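Stadgate quilters invited to stitch for the Drulbridge children's ward

The Stadgate Sewing and Textile Guild will open its winter charity program in June with a call for pillowcases, small quilts and drawstring bags for the children's ward at Drulbridge District Hospital. The program runs until the end of August and is open to members and non-members of any skill level.

The Guild has set a target of 72 finished quilts, each large enough to cover a single hospital bed. Pillowcases and drawstring bags may be contributed in any number. Last winter's program produced nearly 2000 items of all kinds, most of them pillowcases, and the ward has asked that quilts be given priority this year.

Fabric and patterns

Printed patterns for all three items will be available at no charge from the Guild rooms in Mets Street and from the front desk of the Stadgate Library. The quilt pattern is a simple rail fence design using strips cut from standard quilting cotton. It has been revised to correct the border measurements, and sewers who kept a copy from last year are asked to discard it.

All fabric must be pure cotton and must be washed before cutting. The hospital launders at a high temperature and cannot accept wool, flannelette backed with polyester, or any item with buttons, beads, ribbon loops or metal zippers. Bright colours are welcome. Cotton batting will be supplied to registered participants, one length per quilt, while stocks last.
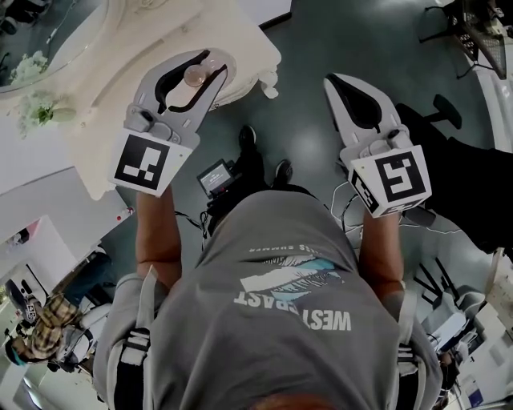 Saturday sewing sessions

Two supervised sessions will be held in the Guild rooms each month, on the first and third Saturday, from 10 am to 3 pm. There are 29 places at each session. Sewing machines, irons and cutting mats are provided, although participants are welcome to bring their own machine, provided the power cord is in sound condition. Tea and coffee will be served at midday.

Guild president Ott Sepp said the sessions were intended for people who had not made a quilt before, as well as for those who had the skills but no room at home to lay one out.

"A good many of our donors have worked alone at the kitchen table," Mr Sepp said. "They are very welcome to keep doing so. We would also like to see them here, and we have the tables for it."

Children aged 12 and over may attend with an adult. Bookings are essential and may be made by telephone or in person at the Guild rooms.

Delivery of finished items

Finished items should be labelled with the maker's name and placed in a clean plastic bag. They may be left at the Guild rooms during opening hours or at Stultunow Fabrics, which has also offered registered participants a discount on cotton thread for the length of the program. Items should not be taken directly to the hospital.

A display of the completed quilts will be held at the Stadgate Library in September, before delivery to the ward.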